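Chapter 7
Clothing Care for Guests and Residents

By the end of this chapter you should be able to:
explain why a hotel or care home takes in personal clothing as well as its own linen
record an item correctly when it is handed in
read a care label and choose a treatment
fold or hang a finished garment and return it to the right room

Key words: guest laundry, docket, care label, colour run, placket, express service

7.1 Two kinds of laundry

Most of the washing in a hotel belongs to the hotel. Sheets, towels, tablecloths and bath mats are bought in bulk, are nearly all white, and can be washed together at a high temperature. If one sheet is torn, another is taken from the shelf and the guest never knows. Chapter 6 dealt with this work.

Guest laundry is different. Each item belongs to a person who will want the same item back, in the same condition or better. A shirt may be worth very little in money and still be the one its owner meant to wear to a wedding that evening. It may be made of a fibre the laundry seldom sees. It may have been washed badly several times before, so that a seam gives way at the next wash and the laundry gets the blame.

For these reasons guest laundry is kept apart from house linen at every stage. It has its own bags, its own shelf and its own paperwork. In a small hotel it may also have its own machine, usually a domestic one. 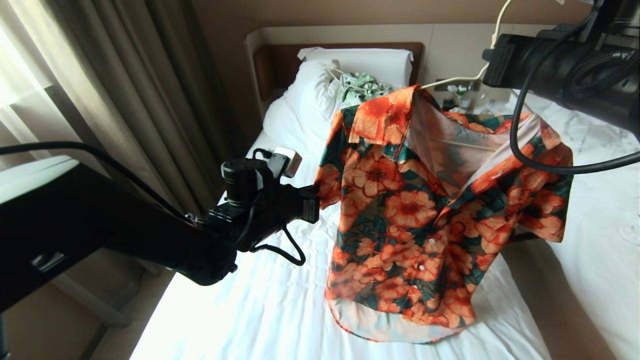

Figure 7.1 A short-sleeved printed shirt on a wooden hanger.

7.2 Taking an item in

The work begins with the docket, a form in two or three parts which the guest fills in and leaves with the bag. It gives the name, the room number, the number of items, the service wanted and the time by which they are needed.

The attendant checks the contents of the bag against the docket before anything else is done. If the two do not agree, the guest is told at once. A difference found in the morning is a simple mistake. The same difference found after washing is a complaint.

Pockets are emptied, and anything found in them goes into a sealed envelope marked with the docket number. Missing buttons, stains, pulled threads and worn collars are written down. Patterned clothes need a closer look than plain ones, as a small stain can be hard to see among several strong colours. The front placket, the strip of cloth that carries the buttons and buttonholes, should be checked along its full length.

Case study: the Bickerstaff

The Bickerstaff is a seaside hotel with 90 bedrooms. It washes guest clothing on the premises and sends its sheets and towels to an outside firm in Caltthorpe. Chelsea Hartley has run the linen room there for six years. When she took over, dockets were kept in a drawer and thrown away at the end of each week. She replaced the drawer with a bound book in which each item has a line of its own.

In the first full year the book recorded 2420 items. It also showed that 40 of them had been returned late, and that most of the late ones had come in after the morning collection but had been promised for the same evening. The hotel moved its collection to half past nine, printed the new time on the docket and stopped offering express service on anything handed in later.

Questions of payment are dealt with by Mervyn Sedgwick at the front desk. The linen room does not discuss prices with guests.

7.3 Reading the label

A care label is normally sewn into the back of the neck, the waistband or a side seam. It shows up to five symbols: a washtub, a triangle for bleach, a square for drying, an iron, and a circle for professional cleaning. A cross through any symbol means that the treatment must not be used. The dots inside an iron show how hot it may be, from one dot for cool to three for hot.

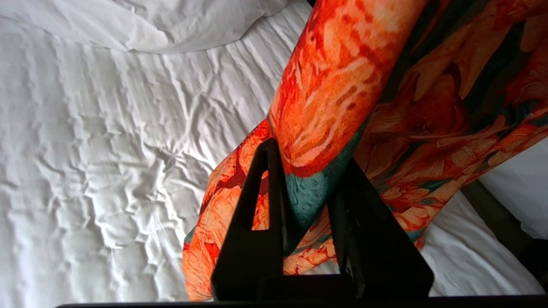
Labels fade, and some owners cut them out. When there is nothing to go on, the attendant has to judge by the feel and weight of the cloth. Viscose, silk and thin polyester can feel much alike in the hand but behave very differently in the wash. Viscose is weak when wet and may shrink. Silk can lose its finish. Polyester will stand most washing but can be marked by a hot iron. If there is any doubt, choose the mildest treatment that might do the job, or ask the guest.

Strong reds, oranges and dark greens should be tested for colour run. Dampen a hidden part of the garment, such as the inside of the hem, and press a white cloth against it for a minute. If colour comes off on the cloth, wash the garment alone in cold water.

7.4 Finishing and returning

Shirts are returned either folded or on a hanger, as the docket asks. To fold one, fasten the buttons and lay the shirt face down on a clean, flat surface with the collar away from you. Fold in each side to the same width, lay the sleeves flat, then bring up the hem in one or two turns. Turn the shirt over and straighten the collar.

An open collar, of the kind found on many summer shirts, should be pressed flat from the points inwards. Do not button it at the neck unless it is made to be worn that way.

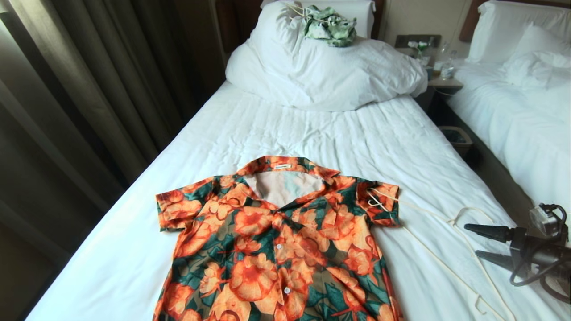 7.5 When something goes wrong

Loss and damage cannot be avoided altogether. The attendant should report the matter to a supervisor the same day, keep the garment and its docket together, and make no offer to the guest. The supervisor compares the damage with the notes made when the item was taken in. A hotel with no such notes will usually have to pay.

Activity 7.1
Collect three garments from home, each made of a different fibre. Copy the symbols from each label and write out in words how the garment should be washed, dried and ironed. Then decide which of the three could safely be washed together.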